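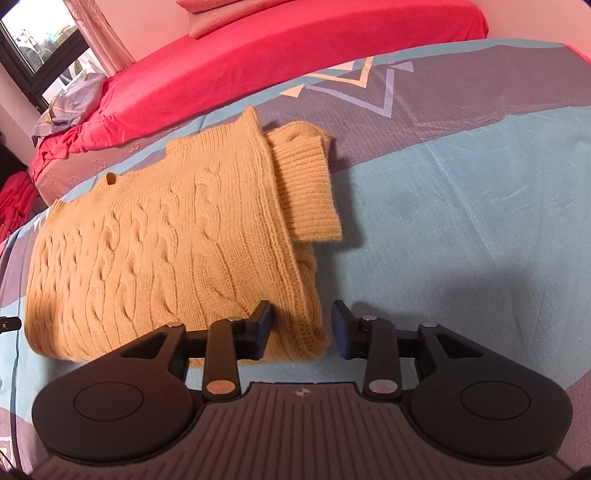 Care of Knitwear, session 6: folding and storage

Most advice on folding jumpers is repeated without being tested. The usual claims:

Lengthwise folding "protects the cables". Does it? Raised cables make a thick fold whichever way you go. Hendricks says yes, Võ says it makes no odds. Neither gives figures.

Sleeves go over the body, cuffs flat. Fair enough, though I doubt the ribbing cares.

Never hang heavy knits. The one rule I'd keep.

The Siststead leaflet promises 2 extra years of wear. Ask how they measured it.

For Monday: fold one jumper two ways, leave overnight, note the creases.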